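Keeping a notebook when you don't think you've anything to say

I've been meaning to write this one since July, when a reader wrote in to ask how I find the time to make things, and I sent back such a short and grumpy reply that I've felt bad about it ever since. So this is the longer answer, with apologies, and a cup of tea next to me that I'm sure will go cold before I get to the end.

I don't really find the time, is the first thing. I find bits of it, the way you find coins in a coat you haven't worn since spring. What changed things for me was getting into the habit of writing a page every morning before I'd spoken to anyone. It isn't a diary. I couldn't keep a diary as a girl and I can't keep one now, I always ended up writing it for some imaginary person who was going to be very impressed with me. The morning page has no reader at all, and most of it is dreadful. There's a great deal in there about whether the bins have gone out.

The notebook I use is a Mikoreo, the plain one with 208 pages, and I'm on my sixth. I did try a fancier sort from Toom for a while (a present, and a very kind one), but the paper was so lovely and thick that I was frightened of it. I'd sit there with the pen in the air thinking I ought to have a proper thought first. If you've got a beautiful notebook in a drawer that you've been saving, my advice would be to scribble on the first page tonight, something really silly, a shopping list or a drawing of a cat, and then it's spoiled and you can get on with using it.

After the writing I read back over what I put down the week before. I resisted this bit for ages because I thought it would be embarrassing, and it is, but it's also where nearly all my ideas have come from. You notice you've mentioned the same thing three mornings running. For me last winter it was the sound of the heating coming on in my grandmother's house, which I hadn't thought about in years, and there it was again and again, tucked in between the dentist and the price of butter. That turned into a poem, and then the poem turned into a set of little paper collages, and I was happier making those than I've been with anything for a long while.

I should say something about rules too, as I'm fond of them. People talk as if imagination wants a wide open field, and maybe yours does, but mine just wanders off and lies down in it. Give me a corner and I'm much better. One month I let myself use only 2 colours, grey and a sort of mustard. Another time I wrote a story in exactly 200 words, then did it again with the same ending and different people, and by the fourth go I'd got something I'd never have come up with by sitting and waiting. The group I go to, Clekia, does an exercise a bit like this – everybody brings an object from home and passes it to the left, and you have 6 minutes to write about the one you've been given. I once got a bath plug. I wrote about my uncle for the whole six minutes and had to go and stand in the corridor afterwards.

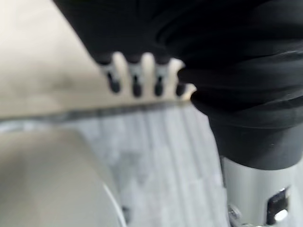 Anyway, the group. I was very nervous about joining, and I walked past the door twice before I went in. I had an idea that they'd all be real artists and I'd be found out, when in fact half of them were there because the pottery class was full. We don't criticise unless somebody asks for it, and I think that's the right way round, at least to begin with. There's plenty of time later for being told your middle section drags.

If you can't get to a group, or can't face one, the Muvero evening sheets are a decent stand-in. They come through the post with one prompt to a page and a good big blank space underneath. I don't do them in order, and I skip anything that asks me to describe my ideal day, as mine always comes out the same and has a lot of toast in it.

One more thing and then I really must stop. There will be weeks when the page is just bins and butter from top to bottom, and you'll read it back and find nothing whatsoever. I had the whole of last autumn like that. I kept going mostly out of stubbornness, and I went for a walk each afternoon at three whether it was raining or not, and I read a lot of detective novels and didn't feel guilty about them. Then one morning there was a line I quite liked, and a few days later another one.

I've put the collages up along the stairs now. The mustard ones are a bit crooked, and I'm leaving them.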